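April, evening

Long day on the suturing rig. The left arm stopped answering me at 10 past two, halfway through the second cut, and it took the rest of the afternoon to find out why.

The morning had been fine. I closed the long cut at the lower right of the pad with three separate stitches and was pleased with them, though the knots are not pretty. Tiago wanted the tails shorter. I said I would trim shorter on the next one. Then I moved up to the short cut in the middle, which gapes more, and brought the needle to its top edge with the right instrument. The left was to come in from the side and steady the skin.
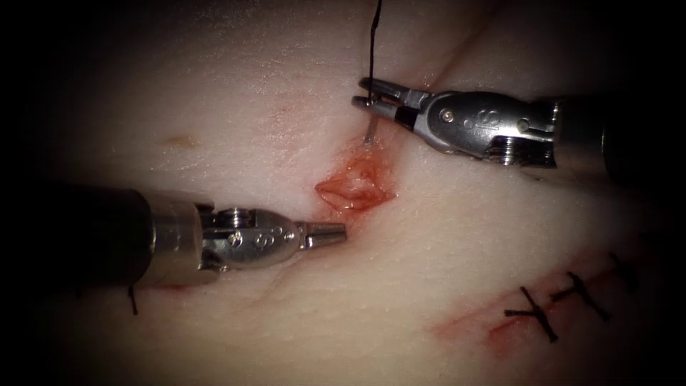
Afternoon: the fault

The left jaws would not open on command. I let go of the pedal, pressed it again, and the tip jumped sideways by a couple of millimetres before the arm locked. No message on the console for several seconds, then error 355, which the Kondbridge manual lists only as "joint disagreement". I hit the stop. Huiling cut the thread and we backed the right arm out by hand.

The jump bothers me more than the lock. On a pad it costs us a pad. Mairéad asked straight away whether the force limit had tripped, and it had not.

We pulled the log. Tadeusz went through it line by line and found the wrist encoder on the left had dropped out for 76 milliseconds. The arm carried on with the last value it had, and when the signal came back it tried to catch up all at once. It should stop on any dropout. He thinks the setting was lost when we loaded the new software. The cable also has a worn patch near the base, so that is coming off tomorrow whatever the log says.

Wrote it up and sent it to Edgardo at Trandeck before five. Tag on the left arm, no use until the cable is changed and the dropout test has been run on both sides. Must remember to ask for the old settings file. Home by seven, soup, bed early.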